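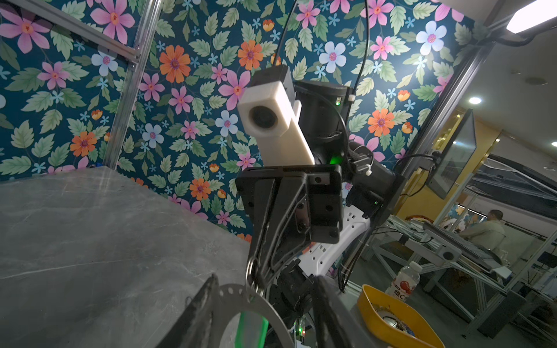
Do we need to redo our risk assessment after changing the fingers on a small bench arm, or is it enough to note the change in the log?

A finger change calls for going back over the parts of the assessment that the fingers affect, and a log entry alone won't cover that. The gripper counts as part of the robot application. New fingers can change the pinch points, the reach, the payload and the way a part comes loose. If the new set is the same shape and weight as the old one, the review is short, but write down that you did it.

Some background on my end. We have a Raudsepp arm with a two-finger gripper, and the original assessment was written in February for flat fingers. We have moved to longer ones for small metal parts. The arm runs slow and people work at benches near it. Our safety person wants the whole file redone and my manager wants one line in the log. I would like to know what other shops do and how much paper is normal.

standero_tech

We do something in between. There is a one-page change sheet with the old part, the new part, the weight of each, the new tool length, and who checked it. Then we go through the hazard list and mark each line "same" or "changed." Only the changed lines get scored again. Ours has 87 lines and a finger swap usually touches very few of them.

Don't forget to update the tool center point and payload in the controller. I have seen a payload left at 600 grams when the new tool and part came to 849. The arm still moved fine, but the force limit was working from a wrong number, so the contact tests from before were no good.

If you depend on force limiting to keep people safe, measure contact again with the new fingers. Longer and thinner fingers put the same force on a smaller area.
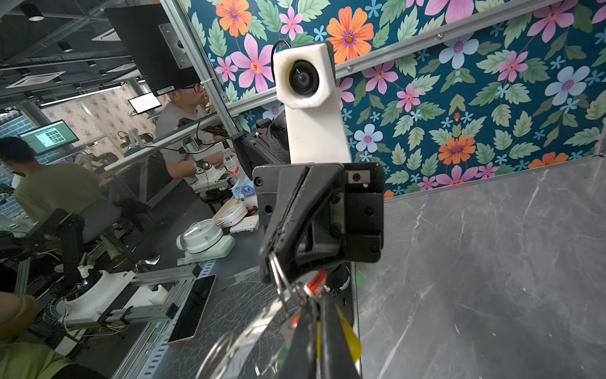
Held parts get left out of these reviews more than fingers do. The assessment should cover whatever the gripper is carrying, including how it hangs and what happens if power drops. A solid block is easy to write up. A key ring with a tag on it, gripped between the fingers like that, needs its own line, because the loop and the tag stick out past the grip and can catch on a sleeve or a fixture. Write down which part of the object is gripped and how far the rest extends. Do the same for cables near the wrist. Move the arm through its full range at low speed and look for a loop that could snag.

Check the guarding too. If a panel was placed for a certain reach, longer fingers plus a held part may reach past it.

kulanow_maint

Just log it. We swap fingers all the time on our Zallance unit and never had a problem.

bench_cell_117

I would not go by the post above. No problem so far doesn't show that the file is right, and an inspector will ask for the review. The change sheet is good advice. I would add two things. Keep the old fingers tagged so they don't go back on under the new settings. Also list approved finger sets in the assessment itself, each with its payload and tool length. After that, a swap between approved sets can be a log entry and a quick function check, which might keep both your safety person and your manager happy.

Check your local rules as well. Some sites need a sign-off for any end effector change, whatever the size.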